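FOR IMMEDIATE RELEASE
28/03/2026

Fedon will bring its boxed dinners back to Flirnholm, this time with fewer instructions

Meal company admits that a dinner for two should not need a table of contents

FLIRNHOLM — Fedon, the meal company that once put a fold-out map in a pasta kit, today announced the return of its collect-and-cook dinners to Flirnholm. The new range is called Aseo, will be sold from a single counter on Savolainen Street, and goes on sale in August. It comes in a paper bag with handles.

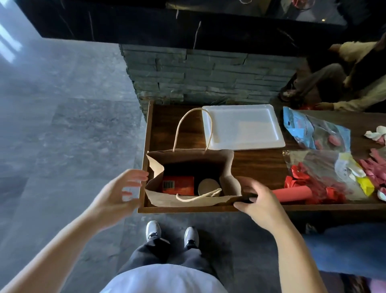
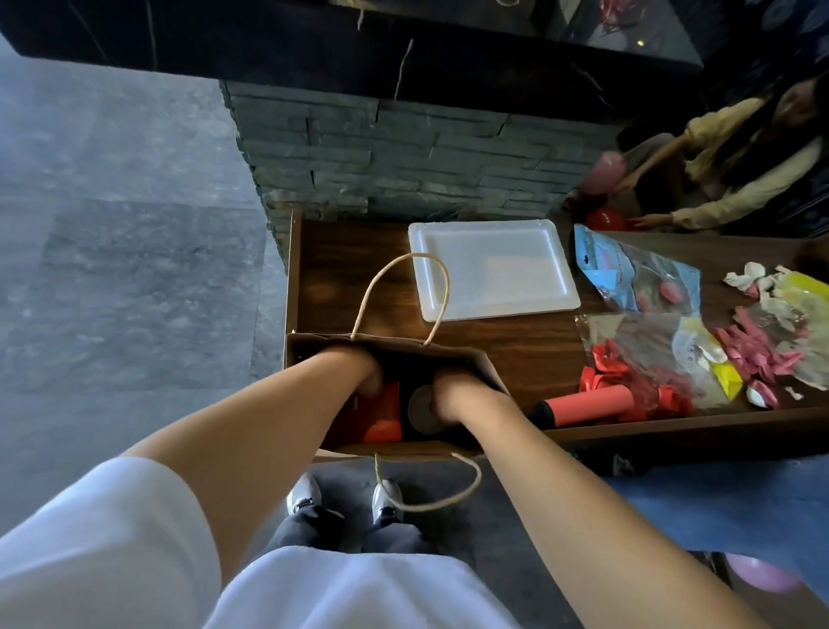 Regular customers will remember the earlier range, which ran for two winters and was praised for its flavor and for little else. Each dinner arrived with a booklet. The booklet had a glossary. In a survey of former customers carried out by Fedon last fall, 213 people replied, and the most common answer to "What would you change?" was a drawing of the booklet on fire. The company has chosen to treat this as constructive feedback.

Aseo dinners will come with one card. The card has a front and a back, and the back is blank, except on the fish stew, where the front ran out of room. Every recipe has been cut to the steps a hungry person can follow with one eye on the stove and the other on a child, a dog or a phone. Words such as "temper," "mount" and "chiffonade" have been retired. Where a recipe calls for chopping, the card says "chop."

"We used to believe people wanted to learn something on their way to dinner," the company said in a statement. "They wanted dinner. We have made our peace with it."

The opening menu has barley with roasted mushrooms, a lentil pie, chicken with mustard and leeks, the fish stew mentioned above, and a cabbage dish that has tested far better than its name, which is Cabbage. Fedon spent part of the winter looking for something more appealing to call it. Suggestions included Garden Ribbon Bake and Green Evening. Tasters who were told they were eating Green Evening ate less of it, and the company has gone back to Cabbage.

All dinners serve two. Fedon is aware that many households contain other numbers of people. Larger households can buy two dinners, and single ones are reminded that the lentil pie keeps well and is, in the opinion of the test kitchen, better cold the following morning over the sink.

What happened last time

The first range closed after its second winter, and Fedon would like to set out the reasons before somebody else does. The dinners were delivered to the door within a two-hour window, and customers spent that window at home, hungry, unable to start cooking anything else. Ingredients came in small separate containers, including one for salt. A single pepper could reach the customer with more packaging than a wristwatch. The company also offered a subscription that could be canceled only by letter, a policy it now describes as "a mistake with a stamp on it."

There will be no subscription this time, and no delivery. Customers will walk in, choose a dinner, pay for it and go home. Fedon understands this is how shops have worked for some time and makes no claim to have invented it.

Salt will not be supplied. Neither will oil, pepper or butter, on the theory that people in Flirnholm already own these things. The card lists what the kitchen needs to have on hand, in large type, at the top, so that the discovery can be made at the counter and not halfway through an onion. A small shelf beside the register will sell all four to anyone who reads the card and goes pale.

The counter

The Savolainen Street counter occupies what was until recently a key-cutting shop, and before that a different key-cutting shop. It covers a modest amount of floor, most of it refrigerator. There will be a bench outside. There will be no seating inside, no loyalty app and no music, the last at the request of the staff, who heard the proposed playlist.

Fedon will prepare 500 dinners in the first week and adjust from there. When the day's dinners are gone the counter will close, and a sign will go up saying so. The company considered a reservation system and then remembered the booklet.

Anyone who still holds a gift voucher from the first range may spend it at the counter. By Fedon's records 2,980 of these remain unused, many presumably in kitchen drawers with the takeout menus and the dead batteries. Vouchers will be accepted regardless of the expiration date printed on them, which on one batch was earlier than the date of sale.

The old booklets are not being accepted, although a fair number have been offered. Customers who grew fond of them are welcome to keep them. The chapter on stock is quite good.

About Fedon

Fedon makes dinners for people who would like to have cooked but would prefer not to have shopped. It runs a test kitchen on the north side of Flirnholm, where the recipes are written, tried and shortened. The company sold soup before it sold kits and still sells soup, steadily and with almost no complaints, a fact the soup department brings up at meetings.

Press samples

Samples of the Aseo range are available to reporters on request from the Fedon press desk in Flirnholm. Please say which dinner you would like. Requests marked "surprise me" will be sent Cabbage.

ENDS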